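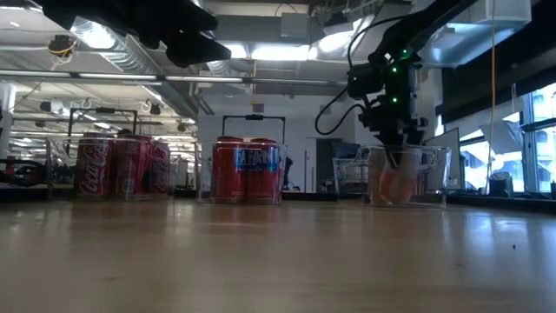

Evaluation of the Villo two-arm sorting kit
Project report, Automation and Control module

1. Purpose

Our group was asked to review a commercial product and say whether the department should buy it for the second-year lab. We chose the Villo kit, sold by Hallon. It comes with two arms, two grippers, the control software and a set of clear plastic bins. We did not look at the camera add-on, which is priced separately.

2. Method

The task was to move drinks cans between bins on a wooden table. We ran 556 transfers over the project. Cans were used as bought and were not marked or weighted. A transfer counted as failed if the can was dropped, knocked over or left behind.

3. Results

Of the 556 transfers, 36 failed. Most of the failures were with cans close to a bin wall, where the fingers touched the rim on the way down. Cans standing next to each other also gave trouble – the gripper needs a gap on both sides, and the software does not check for one.

Bright daylight made the clear bins harder to see on the operator's screen. We pulled a blind down for the later runs and this helped a little.

Setting up took 40 minutes the first time. The manual is short and the section on homing the arms is out of date. Hallon answered our email within a day and sent a corrected page.

4. Comparison

We also read the documentation for the Brerero kit. It is cheaper but has one arm only, and its licence stops at 1000 cycles a month, too few for a full class.

5. Recommendation

We recommend one Villo kit for a trial in January, with opaque bins bought locally. The fingers should be swapped for narrower ones before students use it. Hallon lists a set, but we have not tested them.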